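Werkstattbuch Spielküche Stindby
Eintrag Juni, Vormittag
Betreff: Durchsicht des Bestandes, Tisch 3

Die Spielküche wird im Rahmen des Vorhabens Brallden überarbeitet und soll anschließend an den Standort Sakascombe gehen. Gegenstand dieses Eintrages sind Zustand, Sortierung und Verpackung der Teile. Die Durchsicht erfolgte am weißen Arbeitstisch. 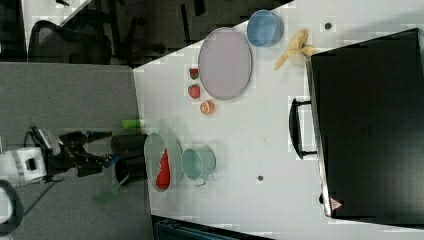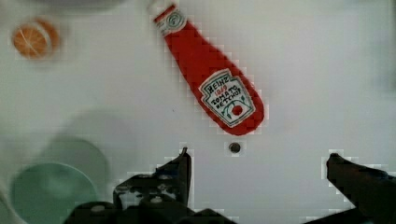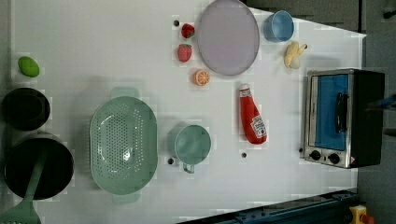

Spielküche Stindby, Teile auf dem weißen Tisch

Lesezeit: 3 Minuten

1. Ausgangslage

Der Bestand wurde bisher in einer gemeinsamen Kiste geführt. Das hat sich nicht bewährt. Kleine Teile geraten unter das Geschirr, und bei der Rückgabe wird erfahrungsgemäß nur die Oberfläche der Kiste geprüft. Für die Durchsicht wurden die Teile deshalb offen ausgelegt und erst danach den Gruppen zugeordnet. Die Gruppen lauten bis auf Weiteres: Obst und Gemüse, Geschirr, Kochgeschirr und Besteck, Geräte, Sonstiges.

Die Zuordnung der Ketchupflasche war zu klären. Nach der alten Liste aus dem Lager Dunleavy steht sie unter Geschirr, vermutlich wegen der Form. Sie wird künftig unter Sonstiges geführt. Die Beschriftung auf dem Etikett ist gut lesbar, einschließlich der kleinen Jahreszahl 1869 und der Tomate darunter. Für die Liste genügt die Bezeichnung "Ketchupflasche, rot".

2. Obst und Gemüse

Banane, Erdbeeren, Orangenscheibe und Limette bleiben im Satz. Die beiden Erdbeeren werden gemeinsam geführt und nur gemeinsam ausgegeben. Das rote, paprikaähnliche Stück hatte in der alten Liste keine eigene Zeile und wird nachgetragen. Es ist beim Auslegen zeitweise in der hellgrünen ovalen Schale abgelegt worden; beim Verpacken ist darauf zu achten, dass es nicht dort verbleibt.

Reinigung: feuchtes Tuch, handwarmes Wasser, kein Scheuermittel. Teile mit textiler Oberfläche werden nicht eingetaucht, sondern abgetupft und über Nacht offen liegen gelassen. Im vorigen Durchgang sind solche Stücke zu früh in die Beutel gekommen und rochen bei der Öffnung muffig. Die Trockenzeit ist einzuhalten, auch wenn der Versand drängt.

3. Geschirr und Kochgeschirr

Der große Teller in blassem Lavendel ist das sperrigste flache Stück und bestimmt die Größe des Einsatzes. Er kommt nach unten, mit einer Lage Papier darüber. Das hellblaue Stück wird in der einen Liste als Schüssel, in der anderen als Becher geführt. Eine Bezeichnung ist festzulegen - bis dahin gilt "Gefäß, hellblau". Gleiches gilt für das kleine schwarze Kochgefäß, das bisher je nach Verfasser Topf oder Becher heißt.

Das ovale Sieb hat an beiden Enden einen Griff. Beim Abwischen bleiben in den Löchern gern Papierfasern hängen; es ist daher ein fusselfreies Tuch zu verwenden. Der grüne Pfannenwender ist länger als die übrigen Teile und lag am Vormittag über die Tischkante hinaus. Lange Teile sind künftig parallel zur Kante abzulegen.

4. Geräte

Der Spielzeugbackofen wird gesondert verpackt. An der Tür und an den beiden schwarzen Drehknöpfen ist er nicht anzufassen, wenn er gehoben wird, sondern ausschließlich am Gehäuse. Der kleine Warnaufkleber neben dem rechten Knopf bleibt am Gerät. Er darf bei der Reinigung nicht aufgeweicht werden.

5. Verpackung

Vorgesehen ist ein Karton mit einer Grundfläche von 50 mal 50 cm und einer Höhe von 30 cm. Der Backofen reist darin nicht mit und erhält einen eigenen Karton. Die Gruppen werden in Stoffbeutel gegeben, die Beutel außen mit Anhängern versehen. Schriftgröße und Wortlaut der Anhänger richten sich nach der Vorlage Brallden. Bleistift ist nicht zulässig, die Schrift verwischt im Lager.

Die Löcher in der Tischplatte wurden geprüft. Sie stören beim Auslegen nicht, sammeln aber Krümel und sind vor dem nächsten Durchgang auszusaugen.

6. Offene Punkte

Bezeichnung des hellblauen Gefäßes mit Sakascombe abstimmen.
Alte Liste Dunleavy als überholt kennzeichnen und abheften.
Zeile für das rote Gemüseteil ergänzen.
Fusselfreie Tücher nachbestellen, der Vorrat im Schrank ist aufgebraucht.
Klären, ob der Backofen in Sakascombe auf dem Tisch oder im Regal stehen soll. Davon hängt ab, ob rutschhemmende Füße angebracht werden.

Die Beutel werden erst nach Ablauf der Trockenzeit geschlossen. Fortsetzung im nächsten Eintrag.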